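The Bench at Sillon
September, by the night-shift columnist

I took the job at Seltham because they promised me I'd never have to talk to anyone before noon, and for the first month that was true. I had a bench, a kettle and a box of looms to check, and I was as happy as a cat on a boiler. Then the letter came from Castellanos, who wanted 780 of the things by the end of the month, and could we please find out why the last lot hummed?
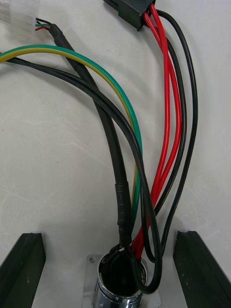 Humming is a funny sort of complaint. I'd never heard a cable hum in my life (my fridge, yes, and my uncle, constantly) so I did what I always do and started with the earth. It's the green and yellow one, you can't miss it, and it came over the fat black cable in a big lazy curve and then dived into the chrome connector with all the rest. I followed it down with my fingernail, feeling for a nick. Nothing! I put my ear to it, feeling a complete fool, and that was when I heard the tune.

It was very faint, and it was a waltz. I know it was a waltz because my gran taught me to dance in her kitchen with my feet on her slippers, and you don't forget counting like that. I took my ear away and it stopped. I put it back and there it was again, a bit further on, as though it hadn't waited for me.

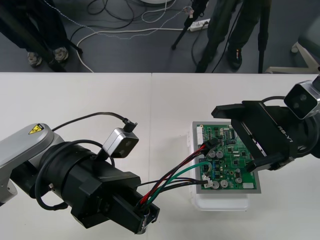
I should have written it up, there's a form for it and everything, form 76, "unexpected behaviour of supplied parts". I got as far as the box marked Nature of Fault and sat there chewing the pen. What would you put? In the end I wrote "musical" and then crossed it out and wrote "slight", and then I made a tea and listened to the second verse.

By 6 in the morning I had worked out that every loom had its own part. One did the low notes, one did the twiddly bit, and if I laid a few together on the bench they found each other and got louder. I danced a bit, I'll admit it, up and down by the shelves in my work boots.

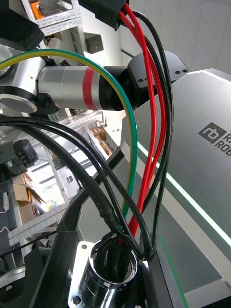

The wires going down into the gland, green light on below.

Castellanos got their order on time and I passed the lot. They wrote back before the clocks changed to say the humming was worse, and could they have 3000 more.

More stories
The Lift That Went Sideways
Okex, or How I Lost My Umbrella
Two Weeks in the Button Factory
A Kettle for Seltham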